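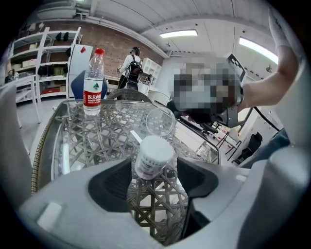
Section 3. Setting up and clearing the glass-top table (Gikemeo woven range, 17 series). Read before you put anything on it. The glass sits over the weave and isn't fixed down, so check it's seated all the way round first. Small upright things are fine straight on the glass, a pill bottle with its cap on, a plastic cup, a bottle of water. Hot pans are not. Grikport can't replace glass cracked by heat, see the warranty card.

Before you start

1. Table on a level floor. Press each corner in turn. If it rocks, turn the foot under that corner till it stops.

2. Lift the glass with two people. Never by one edge.

3. Brush out the weave. Soft brush, along the strands, then across. Crumbs get down in the diamonds and stay there.

4. Glass back on. Fingers clear of the rim!

NOTE: The glass is slippery when wet. Wipe up rings from cups and bottles straight away, dry cloth, then carry on.

Everyday use

5. Drinks bottles go towards the middle, caps screwed on. Light cups can go nearer to you but keep them off the rounded rim, they tip easily there.

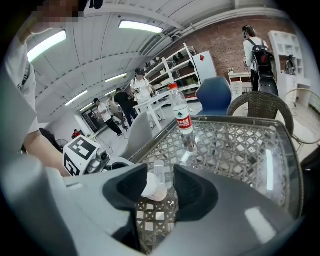
Fig. 3.2 Cup and water bottle on the glass, weave showing underneath.

6. Chairs. Leave a gap so the backs don't rub the woven edge. The Awan armchair is wider than the Ikudeck one so try it in place before you decide how many will fit.

7. Medicines: don't leave them on the table overnight if there are children in the house. Small tubs with the lids off get knocked and then it's tablets everywhere.

CAUTION: Max load 40 kg spread over the whole top. Do not sit, stand or kneel on the glass. Do not lean on it with your elbows to reach the far side, walk round.

Clearing the top

8. Take small loose bits off first, lids, caps, little tubs. Work from the front edge, both hands. Tall bottles can wait at the back out of the way untill the front is clear.
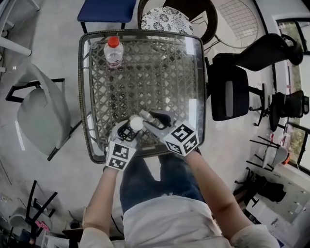 9. Then the bottles, one at a time. Lift, dont slide. Grit under a base will scratch.

10. Wipe down. Warm water, drop of washing-up liquid, no scouring pads. Dry the rim last, the weave shouldn't be left damp.

11. Check the rim for loose ends. Tuck back in with a blunt knife, do not pull or cut.

Next: Section 4, Storing the table over winter

Shares 17 | Comments 3

Grikport Customer Help | Updated Oct 8, 2020 | Back to top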